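Home | Blog | About | Contact

Keeping the old tower going
2026-02-10, by Anine

I've had the same desktop computer for longer than I've had this flat, and every January I tell myself it's time for a new one. Then I look at the prices, have a cup of tea and carry on with what I've got.

This year it was the noise that nearly finished us. It had started whining like a hairdryer whenever I opened more than two tabs, and my upstairs neighbour had begun to mention it (politely, but still!). So I took a Saturday, a soft brush and my smallest screwdriver and had the side off. The fluff! I could have knitted a hat. I put on a podcast and it took me most of the afternoon, including a good while on the carpet looking for a screw.

While I was feeling brave I went down to the second-hand place in Hallholm and bought more memory for it. I'd been dreading that bit for years, all those clips and the horrible amount of pushing, but it went in on the second try. I've still spent less than I would on one of those 600 pound laptops everyone at work has.
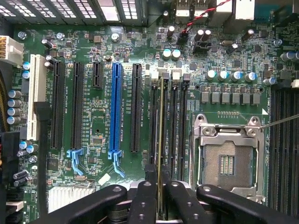
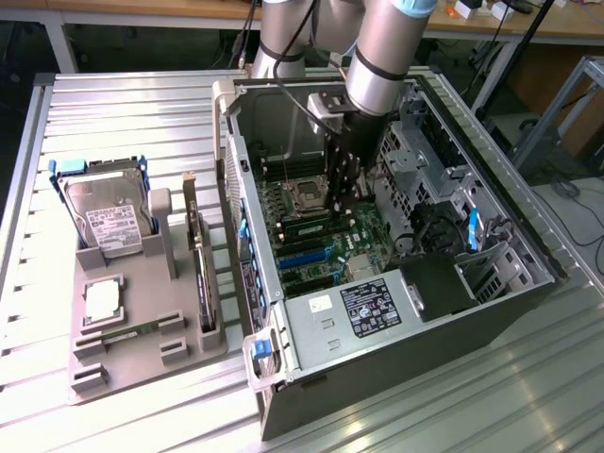
A green motherboard in both of these, with the processor socket easiest to spot in the first.

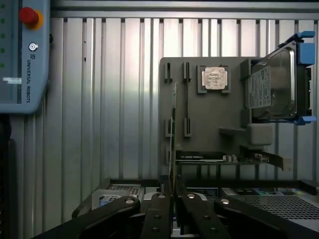
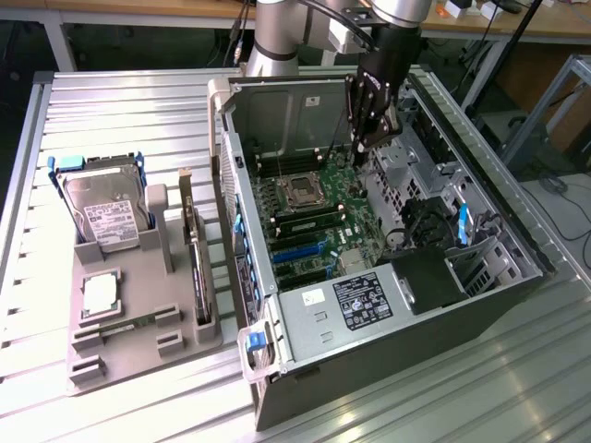
What I haven't sorted out is the photos. There are seven folders called "new folder" on the desktop and I'm scared of every one of them. My plan is to do one a week, keep the good ones and move them to the spare drive, but last Sunday I opened the first, found the pictures from our camping trip and didn't delete a single thing. If you've got a system that works for soft-hearted people, please leave it in the comments. I've got until the spare drive fills up.

Recent posts
Soup for a cold week
The bus to Hallholm, a moan
My winter reading pile
Curtains, finally

Older | Newer | Top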